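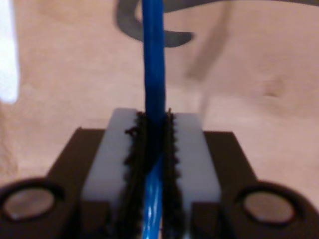

From: Meinir Rowlands
To: regional-prices list
Sunday, 4:10 pm
Re: Rent weights in the Prinedon basket

Kim wrote:
> I get a 10 per cent rise in household costs for Prinedon over the
> year, using your September file. The Dremivar figure is half that.
> Is the gap real, or is it the rent weight?

Mostly the rent weight. The two baskets were built from different surveys and shouldn't be compared without re-basing. Prinedon uses expenditure shares from all households, owners included. Dremivar uses renters only, and drops anyone whose employer pays for housing, so the Winalum camp workers fall out altogether.

The second problem is sample size. We had 1215 usable returns for Prinedon and 800 for Dremivar. The Dremivar returns are fine for groceries and fuel but thin for anything bought less than once a quarter, such as whitegoods, tyres and rego. I'd want at least 1000 before publishing those lines separately.

If you need a comparison now:

1. Take the renter subset from both files (tenure code 2 or 3).
2. Apply the Prinedon shares to both price series, then the Dremivar shares to both, and take the geometric mean.
3. Leave electricity out. The state rebate was netted off in one file and treated as income in the other – my fault, and it will be fixed in the next release.

Please don't quote the 10 per cent as a cost of living figure. It is a price change for a fixed basket and makes no allowance for people moving to cheaper units or sharing.

I haven't checked the childcare line for either town.

Meinir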